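Re: Onedik two-arm bench kit – trial notes wanted
List: small-automation
Date: May

> We are weighing up the Onedik kit against a second-hand Takagi cell for light
> packing and sorting work. The sales sheet says it will handle thin and floppy
> parts without special fingers. Has anyone had it on a bench for longer than a
> demo? I am mostly interested in grip on soft stock, cable routing and what
> the support from Edura is like once the invoice has been paid. We have no
> programmer on site.

We have had the kit at Surkstead on a paid trial, so I can answer most of this. I can't compare it with the Takagi, which I have only seen in a brochure.

Setup. Two arms, two parallel-jaw grippers, a camera at each wrist, one controller. The manual allows half a day for assembly and that was fair. The longest part was levelling the two bases against each other. Do this before you calibrate. If you shift a base afterwards the handover positions go out and you start again from the first page.

Rigid parts. No complaints. We ran 500 picks of moulded caps from a tray and had 5 misses, all from the same corner of the tray, where the finger touches the rim on the way down. A tray with a lower rim would probably cure it. I have not tried one.

Soft stock. Slower going. The default grip force is set for solid parts and a thin strip will fold or turn in the jaws when it is lifted by one end. We now pick with the force at 70 per cent and the approach speed turned down, and let the strip hang before the second arm moves in. The wrist camera on the second arm gives a usable view of the first gripper while this goes on, although its own fingers take up part of the picture.

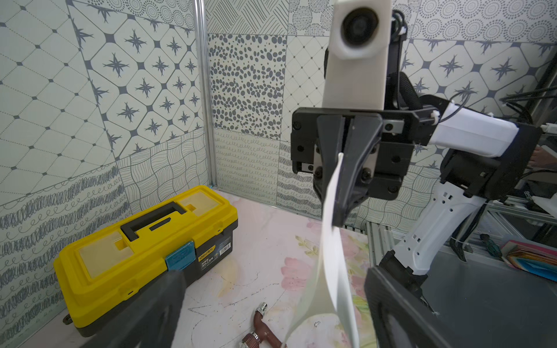

Does the grip setting hold between jobs, or do you have to put it in again each time? That was Edura's question when I sent them an early version of these notes, and they went on to say that on older firmware it drops back to the default whenever the controller is restarted, so anyone on the list with an early unit should check the version before blaming the fingers.

Ours did drop back. After the update it has held. The update itself went through at the second attempt, the first having stopped at 97 per cent with no error message. Edura's advice was to leave it for an hour and then power down, and that worked.

Cables. The routing round the wrist is my main complaint. There is enough slack for normal moves, but with the wrist turned fully over the loop stands out from the arm and will catch on anything tall left on the bench. We keep fittings and toolboxes out of the working area during long runs. The clips supplied are too few and too stiff – I would buy softer ones.

Programming. You can teach moves by hand guiding and save them as named steps. For fixed parts this is enough and you would not need a programmer. For strip, hose or anything else that doesn't come back to the same shape, you will want the camera-based picking module, which is sold separately and does need somebody who can edit a configuration file without fear.

Support. Email replies came the same day or the next. Telephone is mornings only. Spare finger pads were in stock, but a replacement wrist cable was not, and I am still waiting for a date on that.

For trays of solid parts I would buy it at the quoted price. For soft stock I would ask for a trial on your own material first, with the picking module included, and get the loan terms in writing. Ours said nothing on who pays the return carriage.

I can post our settings file to the list if it is of use. It is for firmware after the update only.

> Also, does the controller need three-phase?

No, ordinary single-phase. It does want its own socket.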